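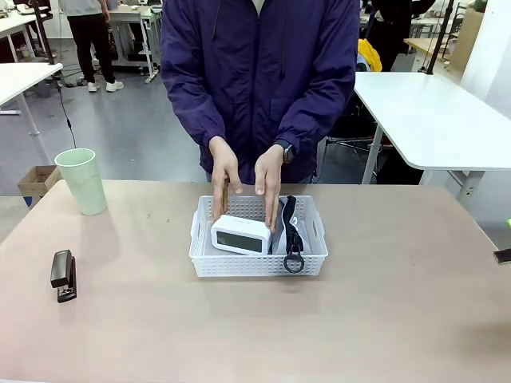

So the council wants Millstead to be a "tidy town" by June, and the first step is apparently a 60-page strategy. I've read it. I'd like my evening back.

Page 6 says residents will be "empowered to declutter". With what? The tip at Skungate shuts at 2 in the afternoon and you have to book a slot online. My mum doesn't do online. Her old fridge has been in the side passage since before Christmas.

Then there's the reuse shop. Lovely idea, I was all for it. Went in with a bag of perfectly good kitchen stuff and was told they only take donations in the mornings, and no electricals, and no glass. What's left? Cushions?

Essam Berrada asked at the meeting how much of what goes in gets sold and how much is quietly binned. He was told the figures are "being developed". The shop has been open two years.

And the leaflet! Around 500 printed, glossy, telling us to cut down on paper. Mine came through the door twice.

Reynaldo Macapagal reckons I'm being unfair and that Ludari had the same moaning before theirs worked. Maybe. Ludari also kept its bulky waste van — we lost ours, and I can't find one line in the strategy about getting it back.

I'll happily eat my words if the van comes back. Until then I'm filing this with the town centre app, which still thinks the post office is on Soliman Street.

Anyway, does anyone local want a fridge? Works fine. Buyer collects, obviously.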